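Grivach Score-O: Frequently Asked Questions

Answers to the questions received most often by the Brernano Orienteering Club. Read these before writing to the registrar. Course notes are posted separately the evening before the event and take precedence over this page if the two differ.

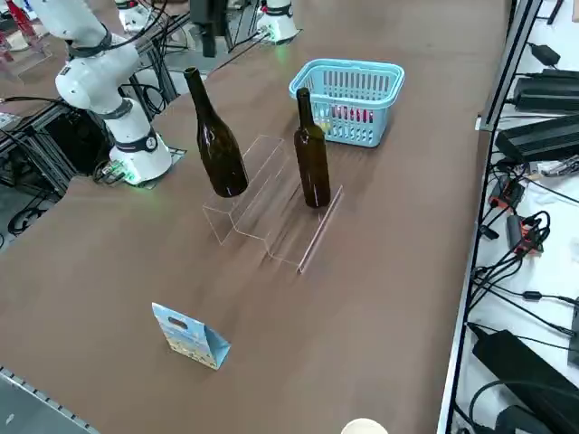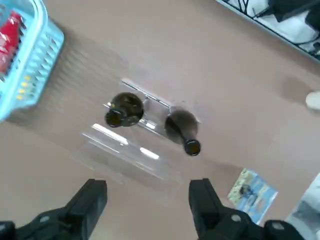

First: white robot arm at the edge of a brown tabletop. Second: light blue basket and clear bottle rack.

What is the format?

Score orienteering, mass start, two-hour time limit. Controls may be visited in any order. Each control has a point value printed next to its number on the map. The highest total wins. Ties are broken by the earlier finish time.

When does it start?

The mass start is at 11 a.m. on Sunday. Registration closes half an hour before that. Maps are handed out face down in the start lane and may be turned over on the whistle. Late starters are allowed, but the finish deadline does not move.

Where do I park?

In the Landry lot on the east side of the forest. Do not use the pull-off by the dam, which is signed for fishing access. When Landry is full, park along the right side of the gravel road leading in, facing out. The walk to the start follows pink streamers and is uphill.

How many points are available?

384 for the full set. It was set with the intention that the fastest runners will have to leave something out. If you think you can clear the course, check the contours in the northwest corner before committing.

What are the penalties for finishing late?

Points are deducted for each minute or part of a minute past the limit. The rate is printed on the map margin. A total cannot go below zero. Anyone more than half an hour late is scored as overtime and listed without points - this applies to teams as well.

Which punching system is used?

Cliler, in contact mode. Insert the stick, wait for the beep or flash, then leave. Contactless punching is switched off for this event, and waving a stick near the unit will not record anything. If a unit does not respond, use the pin punch hanging from the stand and mark one of the reserve boxes on your map. Report it at download.

Do I have to clear my stick?

Yes. Clear, then check. The check unit will not beep if the clear failed. A stick that still holds punches from an earlier event can produce a result that the software rejects, and sorting it out by hand takes a long time.

Can I rent a stick?

Yes. Select the rental option when you register. Rental sticks are numbered from 2347 upward and are handed out at the registration table. A lost stick is charged at replacement cost. If you own a stick, enter its number carefully; the usual error is two digits swapped.

What is the map like?

Standard forest symbols, redrawn from lidar with field checking over two seasons. The base contours are good. The vegetation is less reliable. Storm damage in the southern part has opened some areas that are still mapped as medium green, and there is fresh deadfall in places shown as white. Small trails cut by mountain bikers come and go, and not all of them are mapped. Magnetic north lines are included.

Boulders are mapped only above a certain height, stated in the legend. There are many smaller ones. Do not relocate off a boulder that comes to your knee.

Are there any out-of-bounds areas?

Three types, all marked with purple hatching: private yards along the west boundary, the dam and its spillway, and a fenced research plot near the center. Crossing any of them means disqualification. The marsh in the middle of the map is legal but slow. It is deeper on the north side.

Can I use GPS?

You may wear a watch that records a track. You may not look at a map, position, or distance display during the event. Altitude is treated the same way. Phones may be carried for emergencies and should be switched off and packed away.

Can I enter as a team?

Yes. Teams of two or more are scored in a separate class. All members must stay within talking distance and must be together at each control. One stick per team is enough. Splitting up to collect controls is grounds for disqualification, including by accident - if you lose a teammate, stop collecting points until you are together again.

What is the minimum age to go out alone?

Entrants under 11 must be accompanied by an adult on the course. Older juniors may run alone with a signed waiver from a parent or guardian. The waiver can be printed from the registration page or signed at the table.

What do I have to carry?

A whistle. It is checked in the start lane, and there is a box of spares. A compass is strongly recommended and a few can be borrowed at registration. Full leg cover is advised. There is greenbrier on most of the south-facing slopes, and ticks are still active here in October.

Is there water on the course?

At two places, marked on the map with a cup symbol. Bring your own bottle if you expect to be out for the full time in warm weather. The streams should not be treated as drinking water.

What should I do if I get lost?

Follow any line feature downhill until it meets the perimeter road, then turn toward Landry. The safety bearing is due east. If you are hurt, give six whistle blasts, wait one minute, and repeat. Anyone who hears this signal is required to stop and help. Time lost helping will be credited by the organizer.

Do I have to download if I quit early?

Yes, without exception. Download is how we know you are out of the forest. If your stick is missing, report at the finish in person. A search is started for every stick that has not been read in by course closure.

When are results posted?

Provisional results are shown at the finish as sticks are read. Full results with splits go online the same night. Complaints about scoring should be sent in writing, with the class and stick number, before the results are marked final.

Can I get a refund?

Entry fees are refundable until online registration closes. After that, a fee can be moved to another club event in the same season. Stick rental is refunded in either case. If the forest is closed by the land manager, all fees are carried over automatically.

Are dogs allowed?

In the parking lot and at the finish, on a leash. Not on the course.

Who set the course?

Vernon Zacharias. Questions about control placement can be put to him at the finish after course closure. He will not answer them beforehand.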